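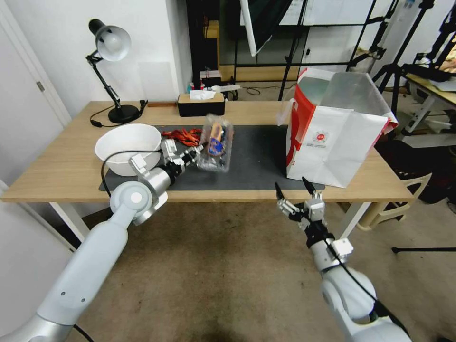 How many hashtags should I put on a Reel for a small shop account?

Three to five that describe what the post is about. Put them at the end of the caption, and don't copy the same block onto every post.

Posted in Social Media Help > Small Accounts

marlow_prints
I run the account for a card and gift wrap shop called Derese. We have 1,188 followers, mostly local. Until April I was putting close to the maximum number of hashtags on everything, saved as a note on my phone and pasted in. Then I read that this looks like spam and cut it down to two. My last Reel got 369 views and the one before it got 197, which is lower than I was used to. I can't tell if the hashtags did it or if the videos were just dull. Should I go back to the long list? Also, does it matter if they go in the caption or in the first comment?

tidewell
I do posts for three shops, one of them bigger than yours and two smaller. I wouldn't go back to the long list. The tags mostly help the app work out what your post is about, and a pile of general ones like #love or #smallbusiness doesn't tell it much.

What I do now is one tag for the product (#giftwrap), one for the occasion (#babyshower) and one for the town. For you the town tag is probably the most useful, as your customers have to be able to get to the shop. If the post is about a certain technique or paper I add one for that.

On caption or comment, I put them in the caption. I tried the first comment for two months on the Seltden account and saw no difference, and it was one more thing to remember after posting. Whatever you pick, write the words people would search for in the caption itself. "How to wrap a round box" does more for me than any tag.

As for the views, 197 and 369 are both normal for an account your size. Two Reels is too few to judge by. Go into Insights on each one and look at how long people watched. If most of them left in the first couple of seconds, the opening needs work and the tags have nothing to do with it. I usually cut the first second or two off my clips before posting - there's nearly always some dead time there.

kettle.and.co
hashtags are dead, just post more. I went over 1,000 views on one with none at all

bramach_side
Agree with most of what tidewell wrote. One thing to add is to check your saved list for tags that don't bring up recent posts when you tap them. I had one in mine for a long time without noticing. Search each one in the app and look at what comes up. If it's all huge accounts, or nothing to do with your shop, drop it.

I also schedule through Cutari and it keeps a default hashtag set that gets added unless you turn it off under posting settings. If you use a scheduler of any kind, open one of your live posts and see which tags are really on it. Mine had the old set and the new set together for weeks.

marlow_prints
Thanks. I checked and two of my old tags brought up nothing but phone cases. I'll use four per post for the next month, all in the caption, and look at the watch time before I change anything else.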